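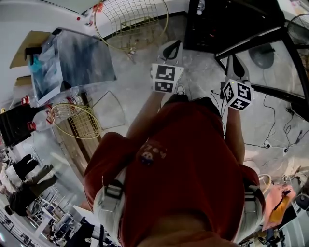

August, started 9:40

Refreshment corner, layout and cooler loading. Continues the page where Jelle drew the wall plan. His plan is still good except for the outlet, which he has on the wrong side of the cooler.

Present: Marijke Van Hecke, Jelle Mulder, me (Floor Stevens). Luuk in after 11.

Dimensions, all in mm, steel tape, read twice:
Usable wall run: 3466
Walkway left between the open cooler door and the nearest furniture: 886
Shelf depth in cooler, front wire to back wire: 358
Clear height over the lower bottle shelf as now set: 260

The wall run was taken above the baseboard. At floor level it is a few mm less at each end and I did not write that down. If anyone orders a unit to fit the full run, measure again at the floor.

Cooler
Black upright, glass door, wire shelves. Leveled on its own feet, front a hair high so the door falls shut from half open. Door opens to the right and stays put when pushed all the way back. Gasket checked with a strip of paper at eight points. Grips at seven. Weak at the bottom corner on the hinge side, where the paper slides with slight drag. Marijke thinks the gasket was folded in storage and will recover. I would give it until the end of the month and then ask Urrego for a new one.

The shelves hang on clips, four per shelf. Clips go in at the top edge first, then rotate down. Two were in upside down when the unit came, which let one shelf rock. Corrected. With the shelves as close together as they are, cans are fine on any of them, but a bottle has to be tried before you commit to a level. Jelle wants one shelf taken out to open up the middle. Not done yet. If we do it, keep the shelf and its clips together in a labeled bag, and put the bag in the drawer with the Truvetti spares.

Loading was tried with single items first, one type per level, to see what can be read from standing height through the glass.

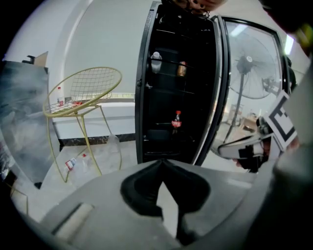 Cooler with door open. Water and a can on upper shelves, small Coca-Cola bottle lower down.

Notes from the trial:
Bottles stand well on the wire if the base sits across several wires. Near the side edge of a shelf the spacing is less kind and a narrow base can tip when the next bottle is slid past it.
The small cola bottle is easy to miss so low in a dark interior. Anything under the midline wants to be at the front of its shelf.
Labels forward. Caps tell you very little from above.
Reflection on the door glass is bad with the ceiling light on. Reading labels with the door closed works only from slightly left of center. Moving the cooler would fix this but then we lose the outlet.

The pedestal fan should not blow across the front of the cooler when the door is open. Agreed with Luuk, he will find another spot for it.

Seating and surfaces
The gold wire chairs look right next to the display case but they are poor as side tables. The seat is an open grid and small items work their way toward the gaps. A bottle with a red label stayed on one while we worked, so it is possible, but I don't want people to rely on it. Mitra Ranjbar has offered two round trays from the Jollach order that would sit inside the seat rim. Rim diameter not yet taken.

The long wooden bench stays where it is. White folding chairs and the office chairs are not part of this layout and are not to be counted against it. The cardboard box is Etesa's, contents checked off by Marijke, keep it until the invoice is settled.

Display case: blue and white pieces inside, nothing to be stood on the glass top. It picks up the overhead light too, same problem as the cooler door. Felt pads under the feet before it gets moved again.

Open
Rim diameter of the wire chairs
Gasket, second paper test
Move the outlet on Jelle's plan to the correct side
Decide on removing the middle shelf
Ask Luuk whether the floor near the railing gets mopped or only swept, the bench feet have no caps

Stopped 12:15.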